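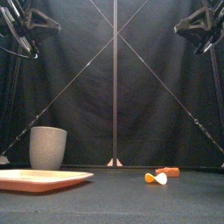 3. 설치 및 초기 설정

Cenolard 식기세척기 (탁상형) / 공급: Ukstead
개정 30/10/2021. 8월판 갖고 계신 분은 3.2, 3.4만 다시 보면 됨.

3.1 놓을 자리

1) 평평하고 단단한 상판 위. 흔들리는 선반, 접이식 테이블 금지.
2) 뒷면과 벽 사이 띄울 것. 급수 호스 꺾이면 E2 뜸.
3) 문 앞쪽 400 mm 비워 둘 것. 문이 앞으로 완전히 열려야 랙이 빠짐.
4) 앞다리 2개 돌려서 수평 맞추기. 수평계 없으면 컵에 물 담아서 봐도 됨.

주의: 가스레인지, 전기그릴 바로 옆 설치 금지. 옆판 변형은 보증 안 됨.

3.2 급수 연결

1) 수도 밸브 잠금.
2) Dirkau 어댑터를 수전에 끼움. 고무 패킹 먼저. 패킹 없이 조이면 무조건 샘.
3) 흰색 호스를 어댑터에, 반대쪽은 본체 뒤 IN에.
4) 손으로 끝까지 조인 다음 공구로 조금만 더. 세게 조이면 나사산 나감.
5) 밸브 천천히 열고 연결부를 마른 휴지로 닦아 봄. 젖으면 3번부터 다시.

참고: 어댑터는 동봉품만. 예전 모델 어댑터는 나사산 규격이 달라서 끼워지긴 하는데 샙니다.

급수통 방식으로 쓸 경우 2~5번 생략. 뚜껑 열고 MAX 선까지 부으면 됨. 온수 붓지 말것.

3.3 배수 호스

1) 회색 호스를 본체 뒤 OUT에 꽂고 클램프로 고정.
2) 끝은 싱크볼 안으로. 흡착판으로 고정. 그냥 걸쳐 두면 배수할 때 튀어나옴.
3) 호스 끝이 물에 잠기지 않게.
4) 호스 연장 금지. 짧으면 본체를 옮기세요.

3.4 전원

1) 접지 콘센트 단독 사용. 멀티탭 안 됨. 정격 1,713 W.
2) 플러그 꽂으면 삐 소리 한 번. 소리 안 나면 콘센트부터 확인.
3) 전원 버튼 길게. 표시창에 "--" 나오면 대기 상태.

주의: 젖은 손으로 플러그 만지지 말 것. 급수 연결 확인 전에 전원 넣지 말 것.

3.5 물 경도 설정

지하수 쓰는 집은 꼭. 수돗물은 기본값 그대로 둬도 무방.
1) 대기 상태에서 시작 + 건조 버튼 동시에.
2) H1~H4 중 선택. 올릴수록 소금 많이 먹음.
3) 건조 버튼으로 저장. 시작 버튼 누르면 저장 안되고 빠져나옴.

소금은 식기세척기용만. 식용소금, 천일염 다 안 됨. Majumder 과립형 권장, 가루형은 통 안에서 굳습니다.

3.6 첫 운전 (그릇 넣지 말고)

1) 랙과 수저통 안의 포장재 전부 제거. 아래 랙 밑에 스티로폼 하나 더 있음, 많이들 빠뜨림.
2) 세제 없이 "헹굼" 코스. 19분.
3) 도는 동안 급수쪽, 배수쪽 연결부 다시 확인.
4) 끝나면 문 열고 식힘. 처음엔 고무 냄새 좀 남. 환기하세요.
5) 필터 빼서 한번 헹구고 다시 끼움. 화살표끼리 맞춰서 딸깍 소리 날때까지.

3.7 그릇 넣기

컵, 공기는 엎어서 위쪽. 접시는 아래 랙에 세워서, 오목한 면이 가운데로.
얕은 쟁반이나 넓은 그릇은 벽 쪽으로 비스듬히. 가운데 세우면 회전 날개에 걸림. 넣고 나서 날개를 손으로 돌려 볼 것.
플라스틱은 내열 표시 있는 것만, 위쪽에만.
나무 도마, 옻칠 그릇, 무쇠, 금테 둘린 접시는 넣지 말 것.
칼은 날 아래로. 수저는 섞어서 꽂아야 겹치지 않음.

3.8 오류 표시

E1 물이 안 들어옴. 밸브, 급수통 확인
E2 호스 꺽임 또는 필터 막힘
E3 배수 안 됨. 호스 끝 위치 확인
E4 바닥에 물 고임. 전원 뽑고 밸브 잠그고 서비스센터로
E7 문 안 닫힘. 위 랙이 덜 들어간 경우가 대부분

E4는 껐다 켜도 안 지워짐. 본체 기울여서 물 빼지 마세요.

다음: 4. 세제와 린스 넣기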